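Talks > Kitchen & Table > Speaker notes

Setting the Table When There Isn't One: notes for the Grosby evening
Dwayne Strickland – March 13, 2025
18 shares | 4 comments

Start without the slide. Ask who owns more chopsticks than they can use at one meal. Wait for the hands. Then ask who could find a matching pair in the dark. Fewer hands.

My complaint tonight is with the advice. I went through 42 articles on small kitchens before the Plutmont version of this talk, and nearly all of them tell you to buy something. A rack, a tray, a drawer insert with tiny slots. I don't believe in the slots. I had the Palacios drawer insert for a year and by July it was holding batteries and soy sauce packets.

So, the upright holder. People love these and I'm only half sold. Good: you see what you have, and you can grab one with your hands full. Bad: they fan out, they lean, and you take one stick when you wanted two. Pause here, somebody always wants to defend theirs.

Next slide. Leave it up while I talk about cloths.
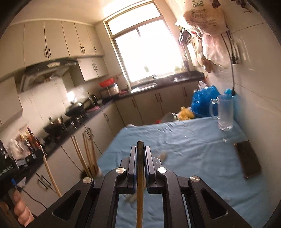 Slide 6. One brown chopstick upright over the blue cloth, the lighter ones in their holder at the left.

Point to the creases. I get asked about ironing a tablecloth more than anything else, and my answer is that I don't. A plate hides most of it. If you want to iron, go ahead, but I doubt your guests will eat any better for it.

The mug is at the far corner. I like a drink at the back of a small table, away from elbows. Handle direction – the books say right. Left-handed people exist. Move on quickly, this got a long argument in Bandon.

Phone on the table. I used to have a rule about this and I've given it up. Rules about phones get broken by whoever made them.

Counter next to the table: bottles and containers of condiments, a plastic bag. The magazines would have you pour all of it into matching jars. I tried. It took me 52 minutes and then I couldn't tell the vinegars apart. Keep the bottles. Put the one you use most in front.

Mixed colors, brown with pale: fine at home. I know the etiquette people say a pair should match. Check the length first. Two different browns will still pick up a noodle, and a long one with a short one will drive you up the wall.

If time is short, drop the part on napkin rings. Finish on questions.

Comments (4)

marlow_t: I was at the Bandon one. You were wrong about the mug then too.

Jeanette P.: My holder doesn't lean. Put dry rice in the bottom.

kfd: Rice in the bottom means rice on the floor, ask me how I know

Ros: Are the napkin ring notes posted anywhere?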